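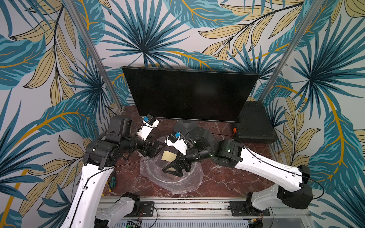
Figure 1. Leaf wallpaper on the back and side walls, with the dark red marble-patterned tabletop and the monitor.

Papering a Small Enclosure with a Large-Scale Print
Surface and Interior Studio, group report
Liya Teshome, Obsa Workneh, Nuria Birhane
Tutor: Mereana Tomoana

1. The task

Our group was asked to finish the inside of a small bench enclosure with a patterned wall covering and a patterned tabletop. The other groups in the studio had plain or lightly textured walls. We were given the pattern option and could choose the print ourselves.

The main question was how a print drawn for full-size rooms would work on walls this short. A bedroom wall shows the repeat several times. Our walls are 700 mm high, so one large leaf can take up most of the height. We had to decide where each leaf would land before cutting anything.

2. Choosing the paper and the tabletop

We ordered samples from two suppliers, Zwahlen and Gedau. The Zwahlen samples were small florals and a stripe. They were easy to match at the seams, but from across the studio they turned into an even gray-green. The Gedau sample was a tropical leaf print in teal, dark navy and pale mustard-yellow on a light gray ground. The veins are orange-gold and show up well under the studio lights.

Obsa preferred the stripe because it would waste less paper. Liya and Nuria wanted the leaves. We pinned both up overnight and looked again in the morning, and all three of us picked the leaves.

The tabletop was chosen second. We wanted a dark color so that the walls would stay the lighter part of the interior. Navy was the obvious match, but we already had navy in the leaves and the sample looked flat next to them. The dark red marble pattern picks up a little of the warmth of the veins. It is a strong choice and not everyone at the review liked it.

3. Layout of the pattern

The back wall was planned first. The print has one teal palm fan that is larger than anything else in the repeat. We centered it on the back wall and placed it high enough to stay clear of the monitor. The lower part of that wall was always going to be partly hidden, so the plainer section of the repeat went there.

For the side walls we did not try to continue the back wall around the corners. A true match would have left the left wall with mostly gray ground and the right wall with half a leaf at the front. We shifted each side drop until the yellow and teal fronds ran diagonally toward the corners. The aluminum posts stand in the rear corners and break up the joint, so the mismatch is hard to find there.

We made a paper mockup at reduced scale before cutting. It took one afternoon. It showed that our first plan had the palm fan too far to the left.

4. Hanging

The order of work was:

Wipe down the wall boards and let them dry.
Mark a center line on the back board.
Hang the back wall from the center out.
Hang the left wall, then the right.
Smooth toward the open edges and trim with a fresh blade.
Leave overnight before putting anything against the walls.

The paper is 500 mm wide. The back wall needed a seam, and we put it where two navy leaves overlap. On the right wall we trimmed too early, while the paper was still damp, and the blade dragged. That drop had to be replaced from the spare roll.

Paste was the other problem. We used the amount given on the tub for plaster walls, which was too much for smooth board. It squeezed out at the seam and had to be sponged off several times. For the replacement drop we used less and had no trouble.

5. Result and comments

The palm fan sits above the monitor as planned. The black of the screen is heavier than we expected against the gray ground. We had thought of the monitor as neutral when we drew the layout, and it works more like a dark block at the foot of the fan. A slightly higher fan would give it more space.

The carrying case is kept on the table at the right rear corner. It covers part of the pattern low down, where we had spent a long time lining things up. On a second attempt we would ask what is going to stand on the table before planning the lower third of the walls.

Mereana's main comment was that two strong patterns close together need a plain strip between them. We tested a light gray band at the base of the wall using leftover card and agreed that it calmed the join. The card was only taped up for the review. Nuria has drawn a proper version for the May hand-in, with the band cut from the same board as the walls.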